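The Water in Darkley

Vernon Cloutier keeps three glasses on the counter of the old pump house. One is filled from the tap in his kitchen, one from the spring behind the ball field, and one from a jug he buys at the grocery store. He asks visitors to taste all three and say which is which. Most get it wrong, and he lets them try again.

Cloutier ran the Darkley water plant until he retired. He grew up on the hill road, where every house had its own well and its own taste. His mother's well was high in iron and turned the laundry orange. The neighbors' well, on the other side of the same pasture, was so soft that soap would not rinse off.

Town water reached the hill road when he was 20. Some families signed up the first week. Others held out for years, and a few still do.
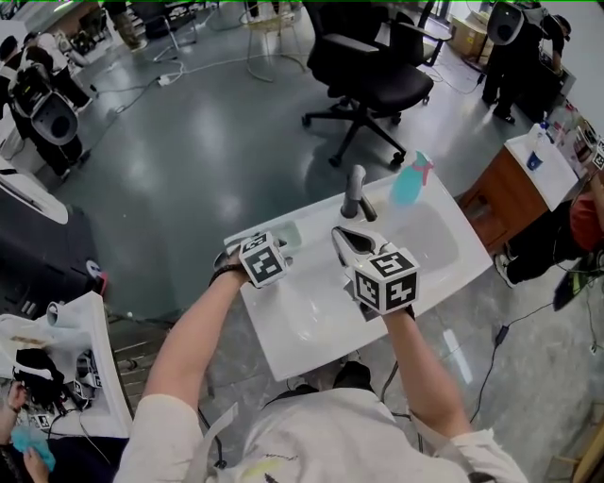
Hard water is water that has picked up calcium and magnesium on its way through rock. It is safe to drink, and plenty of people prefer it. It also leaves a white crust on faucets and shortens the life of a water heater. Darkley sits on limestone, and its water is very hard. The plant takes out some of the minerals but leaves the rest, a compromise the town settled on long ago and still argues over.

Genalyn Ocampo hears both sides at her hardware store on Main Street. She sells vinegar by the gallon to people who scrub their fixtures once a month, and softener salt to people who gave up scrubbing. "They come in mad at the water," she said. "Then their kids move away and call home to complain that the coffee tastes flat."

Dindo Lumbao took over his family's bakery, Lumbao, 7 years ago and tried softened water in the first batch of rolls he made on his own. The dough was slack and stuck to the bench — he went back to the tap the next morning. His father had never told him the water mattered. He had never used any other kind.

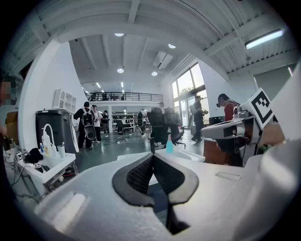
ORNONTON, February

Down the valley, the argument runs the other way. Ornonton draws from a reservoir in the granite hills, and its water is so soft that it can eat slowly at old pipes. The plant adds lime to it before it goes out.

Ehab Gaber works the early shift there. He starts at 5 a.m. with a round of samples, and writes the results by hand in a ledger before typing them into the computer. The two plants trade notes every winter, when cold water slows the treatment down.

Gaber has lived in both towns. He keeps a kettle from his Darkley apartment on a shelf in the lab, with the scale still thick inside it. New hires are asked to guess how long it was in use. The answer is 2 years.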